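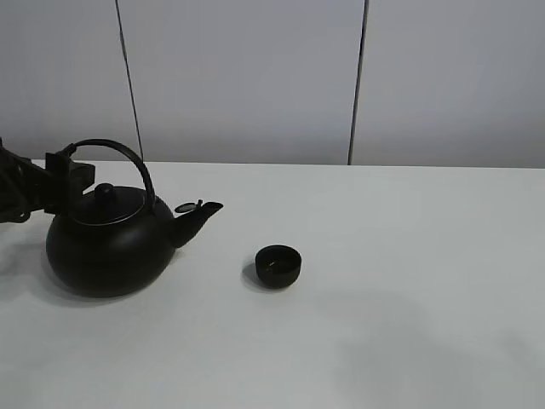
Clirkwood Tea Sets – Frequently Asked Questions

Last updated 13 Oct 2024

Using the teapot

How do I pour without dripping?
Lift the pot by the top of the handle and tip it in one steady movement. Most drips come from pouring too slowly. Bring the spout close to the cup and straighten the pot promptly when you have enough. Filling it to the brim makes dripping more likely, so stop a finger's width below the rim of the opening.

Where should I hold the handle?
Anywhere along the arch is fine. Most people find the pot balances best when held near the middle, over the knob of the lid. If you hold it further back, the spout end will feel heavier and you will need a firmer grip.

Does the lid stay on when I pour?
The lid sits in the opening under its own weight and does not lock. It will stay put for an ordinary pour. If you are emptying the last of the tea and have to tip the pot a long way, keep a finger of your other hand on the knob. Use a cloth, as the knob gets hot.

What is the small round flap at the spout for?
It covers the spout while the tea stands. Open it before you pour. If it becomes stiff, soak the end of the spout in warm water for a few minutes and work the flap gently with a fingertip. Please don't oil it.

Can I put the pot on the hob?
No. The black teapot is for brewing and serving only. Boil your water in a kettle and pour it in. The same goes for the oven, the microwave and tea light warmers.

How long should I leave the tea?
That depends on the tea and on you. We suggest 4 minutes for ordinary black tea and less for green. Leaves left in the pot will carry on brewing, so pour everything out or use a paper filter you can lift out.

The cups

Why do the cups have no handles?
They are made to be held in the hand, and a squat round bowl is comfortable to hold once the tea has cooled a little. Fill to two thirds and hold the cup near the rim. If you would like handles, look at the Nesville mugs, which come in the same black.

Are the cups suitable for small children?
We don't recommend them for hot drinks. For cold drinks they are no different from any other small cup.

It is hard to see how full the cup is. Any advice?
This comes up quite a lot with the black cups, especially with dark tea. Pour under a good light and put the cup on a pale cloth or tray. After a few pots you get used to the sound and the weight.

Cleaning and storage

Can the set go in the dishwasher?
The cups can, on the top rack. Wash the teapot by hand, as the hinge and the matt finish do not do well with dishwasher tablets. Warm water and a soft cloth are enough. Avoid scouring pads, which leave shiny patches.

How do I get tea stains out of the inside?
Put in a spoonful of bicarbonate of soda, fill with warm water and leave it overnight. Rinse well. A bottle brush will reach the bottom of the spout.

There are white marks on the outside.
In hard water areas this is limescale left by drops drying on the surface. Wipe with a cloth dampened with a little white vinegar, then rinse and dry.

How should I store the pot?
Dry, with the lid off or turned upside down, and with the spout flap open. A pot shut up damp will smell musty by the next time you want it. If yours already does, the bicarbonate soak usually clears it.

Ordering and spares

Can I buy a lid on its own?
Yes. Lids for the black teapot are part number 361. They fit pots bought since April of last year. For older pots, send us the width of the opening and we will check before you order.

Are single cups available?
Yes, singly or in boxes of 5.

My set arrived damaged. What should I do?
Email us within 11 days with your order number and a photo of the damage. Keep the box until you have heard back from us. We will send a replacement or refund you – whichever you prefer.

Do you have a shop?
We don't have our own, but the full range is on display at Radebe in the homewares section. Plikex stocks the teapots and the tea, though not the cups.

My question isn't answered here.
Write to Marlene Paiva in customer service using the form on the contact page. Please mention which pot you have and where you bought it.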